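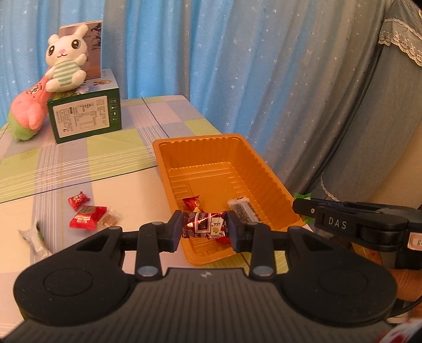
Unit 4 handout: Looking after the hand-held grippers
Course notes, Sulastri Wuisan

Grippers are checked at the start of every session and again after 200 picks. Log both checks on the Titero sheet.

Jaw pads
Wipe with a dry cloth. Candy wrappers are slick, and a pad with dust on it will drop them. Close the jaws on a single wrapped piece and hold for 2 seconds. If it slides, clean again. If it still slides, change both pads as a pair.

Linkage arms
Open and close slowly by hand. The two arms should reach the center together. If one lags, check the pivot at its base before touching anything else. Do not oil the pivots.

Screws
Finger-tight plus a quarter turn. Carleen Wihongi keeps the spare screws.

Cable
Leave slack at the wrist. Replace at 2000 picks even if it looks fine.

For next class: bring your log sheet and read the section on pad wear. Questions about replacement parts go to Digby Rakena.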